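Section 4: Finding a home for your Flerken

Right, so you've got the Flerken out of its box and you're itching to plug it in and play a record. I get it, I did the same with my first one and had it perched on a kitchen stool for a week. Please don't do that! A turntable is fussy about what it sits on, and half the emails I get about skipping and hum are sorted out with the steps in this section.

What you'll need: the little bubble level from the accessories bag, the four Skatside feet, a tape measure, and a torch if your lounge room is as gloomy as mine.

1. Pick your spot. You want something low and heavy that doesn't wobble when you lean on it. Keep the turntable at least 150 mm away from any speaker, and never put them on the same shelf if you can help it.

2. Leave the dust cover off for now. It's much easier to see what you're doing, and you'll only knock it.

3. Screw the Skatside feet into the base, finger tight. No pliers. I've had to replace more stripped threads than I care to remember.

4. Lower the turntable into position with both hands under the plinth. Never lift it by the tonearm or the platter. 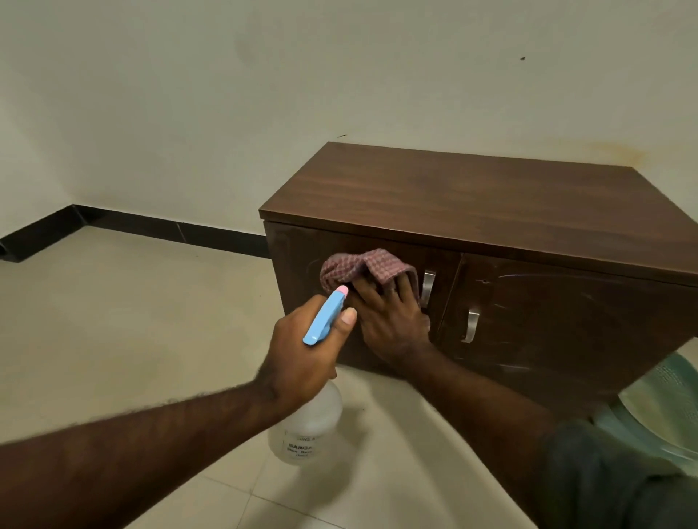 Floors matter as much as furniture. Timber floorboards bounce, and if yours do you'll hear it every time someone walks to the fridge, so go for a spot near a wall where the joists have a bit more support. Tiles are much kinder. A low wooden cabinet on a tiled floor, with a flat top like the one in the photo, is the sort of thing I'd go looking for, and if it has doors on the front you can keep your cleaning brush and spare belts in there too. Give the top a good wipe before you start so the feet grip properly.

5. Put the bubble level on the platter and check it front to back, then side to side. Turn the Skatside feet to adjust, a quarter turn at a time.

6. Check it again after you've put a record on. Then go and make a cuppa and check it once more, as the rubber in the feet settles a bit.

7. Run the signal leads out one side and the power lead out the other. If they have to cross, cross them at a right angle.

Note: If you've got the older model with the Fadard motor (look for 506 stamped on the underside, near the power socket), the feet go in with the washers on top. On everything newer the washers go underneath. Tarek Mahasneh, who wrote the first version of this manual, had a diagram for it, and I've put it at the back with the spare parts list.

Caution: Keep the turntable out of direct sun. A record left on the platter by a north-facing window in November will be a salad bowl by teatime, and the warranty doesn't cover your favourite album (sorry!).

Caution: Always switch off at the wall before you move the turntable or touch the belt.

Still getting a hum? Have a look at the earth lead, the thin green one. It needs to be clamped to the post on your amp, and if you're using the Jaber phono stage it goes to the post on that instead. Nip it up snug and try again with the volume low. Fitting the cartridge is in Section 5.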